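Shop > Kitchen Equipment > Dishwashers > Verkora Undercounter

Verkora Undercounter Dishwasher

Last updated November 21, 2023

Price: $3,799, delivery inside Stetow included

OK, I'm a little biased about this one. I ran a lunch place before I ever opened the Ashworth shop, and for most of that time I washed everything in a three-bay sink with a radio going and my sleeves rolled up. When I finally put in a Verkora I felt silly for having waited (and my hands looked human again by summer!). So when I started selling equipment, this was the first machine I called up and asked to carry, and it's still the one I talk people into most often.

It's a high-temperature undercounter model, meant for cafes, church kitchens, small bars, bed and breakfasts, that kind of place. If you're feeding a big dining room every night you want a pass-through machine, and I'll happily tell you so on the phone and sell you one of those.

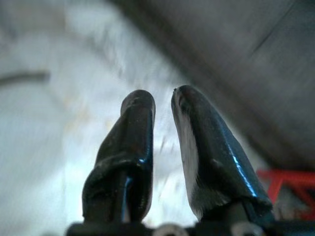 What a normal day with it is like

You switch it on when you come in, it fills itself, and it's ready by the time the coffee is made. The cycle is short. I never timed mine very carefully, but I could load a rack, wipe down the counter, answer one phone call and it would be done. The door is heavier than a home dishwasher's and it closes with a good solid thunk. I like that thunk more than I should.

It makes some noise. You'll hear it from the next room during the wash, and there's a whoosh when the rinse comes on. People in open kitchens should come by the shop and listen to ours running before they decide - we keep one hooked up near the back.

Forks and spoons

This is where I get the most questions, so I'll go on a bit. Plates are easy for any machine. Flatware is where cheap ones let you down, with that gray film on the spoons and the dried egg hanging on between the fork tines. Mine did well with both once I learned to load it right, meaning eating ends up, forks and spoons mixed together in the same cup so the spoons don't nest. Don't cram the cups. Soak anything that had egg or oatmeal on it. And pull the flatware out while it's still hot and let it air dry on a clean towel, then give it a quick rub before it goes out to the tables.

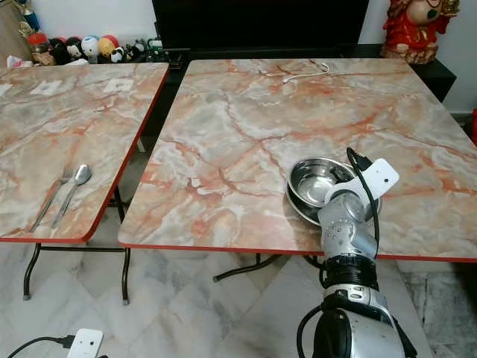 One customer wrote in that her spoons came out spotty for the first month, and she was ready to send the whole machine back until she tested her water and found it was hard as a rock. She added a softener, swapped her rinse aid, and says the spots are gone except on two old serving spoons that she thinks were etched already. I'd agree with her on those. Etching looks like spotting but it won't rub off, and no dishwasher will fix it.

So please, test your water first. We keep test strips at the counter, they cost next to nothing, and I'd rather hand you a strip than haul a machine back down your stairs.

What comes in the box

- 2 plate and glass racks
- 3 flatware cups
- Drain hose and fill hose
- Detergent and rinse aid tubing, already attached
- The manual, which is better written than most
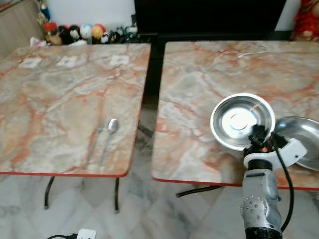 You'll want a few things on top of that. An extra glass rack is worth having if you do any kind of bar service, and so is a small stand if your back is like mine and you don't love bending. I used to have my machine on the floor and moved it up onto a stand in my second year. Should have done it on day one. The Vustix stand we stock fits it fine, though you'll need to level the feet yourself, and that takes some patience and a cup of coffee.

Keeping it going

Empty the scrap filter every night. Every single night, even when you're tired. Leave the door open a crack when you lock up so the inside can dry out. Delime it whenever you see white crust on the wash arms - with soft water that might be now and then, with hard water it'll feel like all the time. The little end caps on the arms unscrew by hand, and a toothpick clears the nozzles.

I keep door gaskets, end caps and filters on the shelf here. Anything electrical goes to the service people, and I can set that up for you.

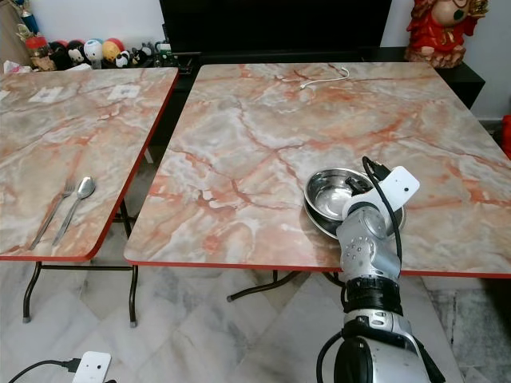
Ordering and delivery

We deliver in Stetow and the towns right nearby. Measure your opening before you order, and measure your doorway too! You'll need a hot water line, a drain, and an electrician to look at your panel, as it's a hardwired machine and won't run off a regular outlet. Hookup isn't part of the price but I can give you the names of plumbers my other customers have been happy with.

The shop closes for a week in May while I repaint and do inventory, so deliveries stop then too. Any other time, call or come in and bring a few of your dirtiest forks. I'll run them through while you wait.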